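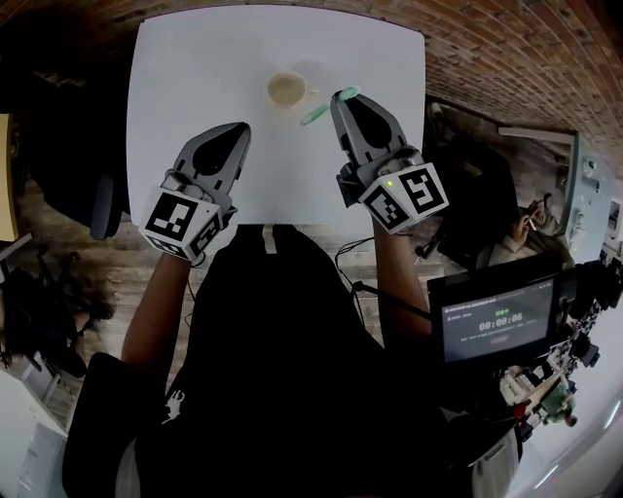

Lunes, 9:40. Cuaderno del banco 3, entrada de Olaia.

Seguimos con la tarea de la cuchara y el vaso: coger la cuchara de la mesa, meterla en el vaso, soltar. Demostraciones a mano con las dos pinzas. Queremos 147 válidas antes de reentrenar, y todavía faltan bastantes.

Bernd pregunta otra vez si esto sirve ya para recoger una cocina. Mi respuesta por ahora es que no. La política de la semana pasada, en el brazo de Jindano, completó 20 intentos de 28 con la mesa despejada. Con un plato al lado bajó mucho y dejé de apuntar. El fallo de siempre: agarra el mango demasiado cerca del extremo, la cuchara gira al levantarla y pega en el borde del vaso. Con los dedos cerrados del todo antes de subir mejora algo.

Cosas que una persona hace sin pensar y que el modelo no hace: recolocar la cuchara en la mano, sujetar el vaso con la otra si se mueve, volver a intentarlo desde otro ángulo. Por eso pido que en las demostraciones haya también correcciones - no solo agarres limpios. Lech no está de acuerdo, dice que meten ruido. Probaremos las dos versiones por separado.

Soledad ha estado en el taller de Curnico. Allí clasifican tornillería con una máquina y va bien, pero las piezas llegan siempre en la misma bandeja. Vaciar un lavavajillas es otro asunto.

Pendiente:
- Repetir la calibración de la pinza izquierda.
- Anotar la duración de cada toma en la hoja común, no en papeles sueltos.
- Probar con cucharas de metal. Bonifacio trae unas.
- Preguntar a Vultton por las yemas de repuesto.

12:15. Paro para comer. La calibración sigue sin hacer.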